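Day three without the bathroom sink. I have started brushing my teeth in the kitchen like a student, and I feel neither younger nor freer.

The plan was simple. Shut off water, swap old valve, turn on water, be admired. I set aside 15 minutes. I have now been to the hardware store on Stultoslow Street often enough that the man at the plumbing counter nods at me.

Yannick Huet, my neighbor, came up to look. He said "huh" and went back downstairs. I've paid people for less helpful consultations, but not many.

So everything that might belong under a sink is now on the table, waiting for me to work out what goes where.

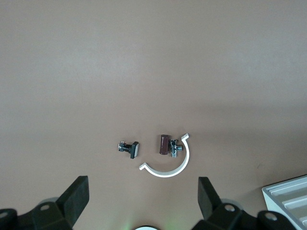 The shiny angle valve I'm sure about. It's new, it's chrome, it cost more than my shoes. The white C-shaped bracket is a matter of faith. I've held it against every pipe in the apartment and it hugs none of them.

The little dark fitting with the flat black head is the one that keeps me up. I don't remember buying it. I don't remember removing it either - and if I removed it, something in this building is missing it.

Asked my sister-in-law Séverine, who redid her whole bathroom in February. She told me to put it all in a jar, label the jar "plumbing," and call a plumber.

I've found a jar. It used to hold mustard. The plumber can come Tuesday, between 8 and whenever.

Still won't say what the reddish-brown cylinder is. Taking guesses.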